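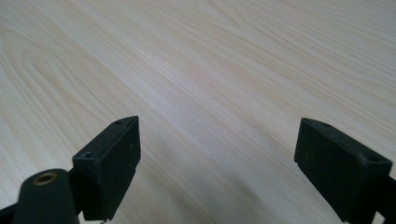

Pale wood tabletop, straight grain

Ticket 71: Triltdale Paddle & Run, relay results
Opened by: Eun-seong Koo
Status: open, again

Team Helberg is listed as finishing the paddle leg before it started the run. I admire the ambition, but the other teams have written in.

Checked the chip export. Start times are fine. The handoff at Rana landing is 5 minutes early for every relay boat.

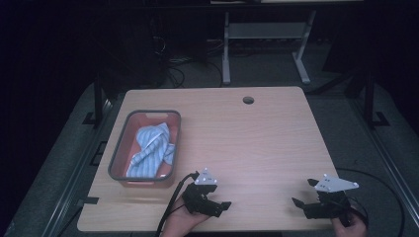 Solo entries look normal, so I'd leave those alone. Arnis reloaded the relay file at 2 p.m. and the times came back exactly as wrong as before, only now each team appears 2 times.

Duplicates removed. Offset still there. Can someone with admin rights look at the clock setting for the landing mat? I can see the box. It is gray and will not let me click it.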